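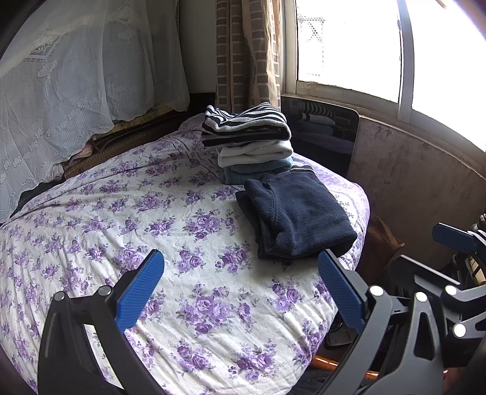 Folded clothes on the spare bed at Rosska.

How to Pack for a Five-Day Elk Camp

Posted 09/06/2020 by Máté Szabó

Every season a hunter climbs out of a truck at Rosska with a duffel the size of a calf, and every season that same hunter asks me if I have a spare pair of dry socks. I do. I charge for them in firewood.

We send out a gear list when you book. It's a good list, and I've seen it used to level a camp stove. So let's go through it slowly.

Step 1. Weigh the bag

Your limit on the pack horses is 57 pounds, rifle not included. Weigh it at home on a bathroom scale: you first, then you holding the bag, then subtract. The horse does not care that you were close. If you come in over, the extra stays in the bunkhouse, and I get to pick what's extra.

Step 2. Sort your clothes by job

Lay everything out before any of it goes in the bag. Make one pile for next to your skin, one for warmth, one for wind and snow, one for camp. For five days you want:

Two sets of wool or synthetic base layers
One fleece or light wool sweater
One puffy jacket that packs small
Rain jacket and rain pants, quiet ones if you can find them
Two pairs of hunting pants
Five pairs of wool socks, and then one more
Warm hat, brimmed hat, two pairs of gloves
One set of clothes that never leaves the tent

Leave the cotton at home, jeans included. I know they're your lucky jeans. Wenjie Xiong hunted in his lucky jeans for three days up on the Detau side and spent the fourth next to the stove in a blanket, watching them steam.

Step 3. Get the store smell out

Wash all of it in scent-free detergent, skip the dryer sheets, and hang it outside. Then fold it straight into a plastic tote with a lid. Don't park the tote next to the gas can in the garage, and don't stop for bacon in your hunting jacket on the way up. An elk at 300 yards with the wind in its favor knows what you had for breakfast.

Step 4. Pack in the order you'll need things

Sleeping bag at the bottom. Camp clothes next, in a dry bag. Then base layers and socks, rolled, in a second dry bag. Rain gear goes on top where you can reach it with cold hands, as it'll start raining or snowing while you're still on the horse. Keep your license and tag in a zip bag in your jacket pocket. Edeltraud Schnyder once packed hers at the very bottom of a pannier and got to unpack the whole thing on the trail, with an audience.

Step 5. Build the day pack separately

This one rides on your back and goes everywhere:

Headlamp and spare batteries
Water and a way to treat more
Knife, plus a small sharpener
Game bags
Fire starter, two kinds
First aid kit and any medicine you take
Lunch, and a second lunch
20 feet of cord

Put it on, loaded, and walk up a real hill in your real boots. Do this in June, while there's still time to return the boots. Break them in over at least 33 miles. New boots on opening morning are a fine way to see a lot of my first aid kit.

Step 6. Take some stuff back out

Look at the pile and remove the hatchet, the camp chair, the second knife and the third knife. We have a hatchet. We have chairs - not good ones, but they're already up there. If you're stuck on something, call the office and ask for Areti, who has talked a great many people out of cast iron.

Bags need to be at the corral by 5 a.m. on pack-in day, tagged with your name. Coffee is in the cook shack. Bring your own cup.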